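**Nuevos criterios de etiquetado para los aperitivos importados en Desberg**

20 de mayo de 2018

El servicio municipal de consumo de Desberg aplicará a partir de este mes un procedimiento unificado para el control del etiquetado de aperitivos importados. La medida afecta a 132 establecimientos minoristas y a los dos almacenes mayoristas del polígono de Karnley.

El procedimiento sustituye a las instrucciones provisionales de marzo, que dejaban a criterio de cada inspector la forma de verificar la traducción obligatoria. En adelante, todo envase con texto en otro idioma deberá llevar una etiqueta adhesiva en castellano con la denominación del producto, la lista de ingredientes, los alérgenos destacados, la cantidad neta y los datos del importador. La etiqueta no podrá cubrir la fecha de consumo preferente ni el número de lote.

Según Noelia Vallejo, jefa de la unidad de inspección, la campaña previa revisó 3293 referencias. En 121 de ellas faltaba la traducción completa, y en otras 46 la declaración de alérgenos no coincidía con la del envase original. Las discrepancias más frecuentes correspondían a la soja, el sésamo y los crustáceos.
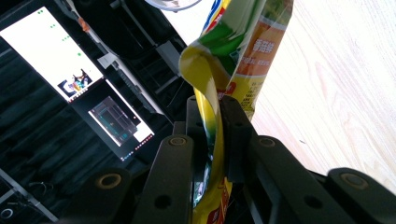
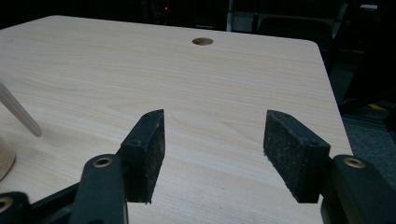
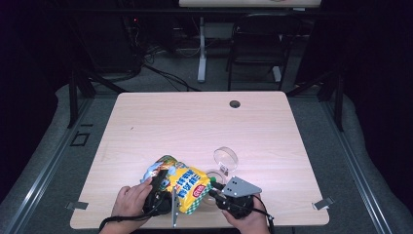
El texto regula también la posición de la etiqueta en los envases flexibles. Deberá adherirse a una zona plana del reverso, fuera de las soldaduras y de los pliegues laterales, con una altura mínima de letra de 1,2 milímetros medida sobre la x minúscula. En los envases cuya superficie mayor sea inferior a 80 centímetros cuadrados se admitirá una altura de 0,9 milímetros.

La distribuidora Wouters, que abastece a buena parte del comercio local, ha solicitado una prórroga para las existencias ya etiquetadas. Su responsable de calidad, Eusebio Bermúdez, sostiene que el reetiquetado manual de los formatos pequeños requiere un turno adicional en almacén. El servicio de consumo estudia la petición y no ha fijado fecha de respuesta.

Los comercios podrán presentar consultas por escrito en el registro municipal. La unidad de inspección facilitará un modelo de etiqueta y una tabla de equivalencias de alérgenos en chino, japonés y coreano, revisada por la traductora Wing-sze Yuen. Las infracciones leves se tramitarán con apercibimiento previo y un plazo de subsanación de diez días hábiles.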